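Why Does a Plant Bench Have Gaps in It?

Text by Zulema Ibarra. Checked by Nicanor Barrientos.

Look at the top of a garden bench or a plant table. Often it is made of narrow boards with spaces between them. The boards are called slats. A top made this way is a slatted top.

The gaps do several jobs. Spilled water falls through them and does not collect in a puddle. Air moves up between the boards, so both sides of the wood can dry. Light passes through too, and makes stripes of light and shadow.
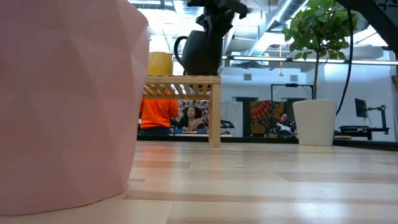

A watering can on a low slatted bench. The boards are parallel.

A watering can has its own parts. The body holds the water. The handle lets you carry and tip it. The spout is a tube that guides the water out. When you tip the can, the water inside stays level. Once it is higher than the open end of the spout, it pours.

Water is heavy. One milliliter has a mass of one gram, so 500 milliliters has a mass of 500 grams. A bench must carry that load down through its legs to the floor.

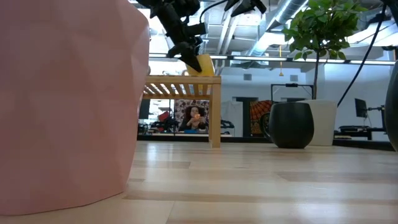
Small things need some thought on a slatted top. A cup stays flat if its base is wider than the gap. If the base is narrower, the cup can tip or slip through. A marble will drop straight to the floor.

Try it yourself

Lay 6 rulers side by side across two stacks of books. Leave a finger's width between them. Put a sponge underneath. Drip 70 drops of water on top and look at where they land. Then push the rulers together and repeat the test.

Words to know
Slat: a thin, narrow board.
Parallel: running side by side and never meeting.
Load: the weight that something carries.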